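Filed under: Kitchen & Table > Stands and Risers

Print this page | E-mail to a friend

Vokent Tabletop Stand

I've wanted to carry a little stand like this for ages, and when Li-hua Tang sent me one from Clurkeck I put it straight on my own table and kept it there all of February (sorry, Li-hua, you're not getting it back!). It's a light wood board in a thin black frame, and it lifts a bowl up off the table so you get some room back. Mine holds onions most weeks, or rolls when my sister comes over.

The wood has a soft grain and a warm tan color, so it goes with pretty much anything. I like mine turned at an angle - Raed Rizk says that's messy, but he lines up his spoons.

Wipe it with a damp cloth and dry it right after. Please don't soak it! If the board starts to look dull, a dab of food-safe oil will perk it up.

Item no. 2049. Ships in 4 days, and I pack every one myself. The bowl is sold separately.
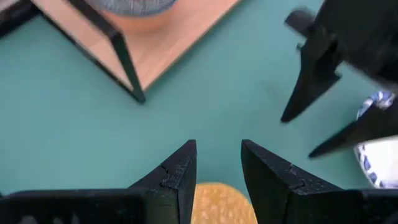
Ordering more than one

Buying for a café or a shop? Take five or more and I'll knock a bit off the price. Just e-mail me with the item number and where it's going, and I'll write back with a total.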